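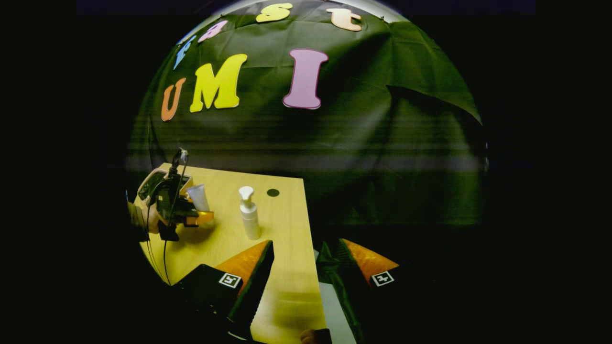 Figure 1. Backdrop 2 with the foam letters, table in position, pump bottle and squeeze tube on the top.

Student Work > Design and Display > Project Reports

A Green Fabric Backdrop with Foam Lettering for a Tabletop Display
Colm Mac Mathúna and Cathal Breathnach
Clonedell, Display Workshop module

1. Purpose

The module asked each pair to make a backdrop that could stand behind a small table, be put up by two people, and fit in one bag when taken down. It had to carry short words that could be read from the far side of the room. We had from September to the end of the term.

2. Materials

We used dark green fabric from the Clonedell store. The piece was 64 inches wide after we trimmed it. The letters are cut from foam sheet in several colors. We had orange, yellow, pink, light blue and cream, all offcuts, so the color of each letter was decided by which piece was big enough for it.

For the table we took one with a light wood top. The darker table in the workshop was too close to the green, and small things on it were hard to pick out.

3. Lettering

There are two sizes. The large letters are the capitals U, M and I, in orange, yellow and pink. Higher up is a smaller word, "Fast", with a capital F in light blue and the rest in lowercase: a pink a, a yellow s and a cream t.

Colm drew the letters on paper first and Cathal cut them. The M took 3 tries. The inside corners tore when we used scissors, so we changed to a craft knife and a metal ruler for all the straight cuts. The curves on the s and the a were still done with scissors and are a little rough.

The pink I has a darker outline. We wanted to do the same on the other capitals but ran out of time.

Bright yellow on dark green was the easiest to read. Cream was nearly as good. The light blue was the weakest of the five when the ceiling lights were off, and we would not use it again for the first letter of a word.

4. Fixing the letters

Backdrop 1 used double-sided tape. Letters came off when the fabric was folded, and two were lost. For Backdrop 2 we used fabric glue, put on in a thin line just inside the edge of each letter, and left it overnight under books. No letters have come off since then.

The glue made the fabric stiff behind each large letter. That helps the letters stay flat, but it also means the cloth cannot be folded across them. It has to be rolled.

5. Hanging and creases

The fabric still has wrinkles and creases all over. On the right side there is a large fold that hangs down at a slant and puts a shadow underneath it. We had planned for a smooth surface, so this part of the brief was not met.

We tried 4 ways of getting the cloth flatter: ironing on the back, hanging it for a night before use, adding clips along the top, and pulling the side edges outward. Ironing worked best on the plain areas but we could not go near the foam. Clips made new folds between them. Pulling the sides helped only while someone was holding them.

Light is the other problem. There is a faint band of glare across the lower part of the green, just above the back edge of the table. Moving the table forward did not get rid of it.

6. Objects on the table

We chose plain items so that they would not compete with the letters. The white pump bottle stands near the middle of the table and shows up well against the green and the pale wood. The white squeeze tube is harder to place. It will not stay where it is put if the table is knocked, and lying down it has much less presence than the bottle.

There is a small round black spot on the tabletop to the right of the bottle. We would cover it or choose another table for a final display.

7. What we would change

Use a heavier cloth and sew a sleeve along the top for a pole. Sew a second sleeve at the bottom for a weight. Cut all the capitals from one color. Keep the smaller word lower down, closer to the large letters.

The backdrop is rolled up in the Clonedell store on the bottom shelf. The paper patterns for the letters are in the same bag, with a spare M.

Filed under: Textiles, Lettering, Term Projects

Contact the Clonedell workshop office | © Clonedell Student Work | Back to top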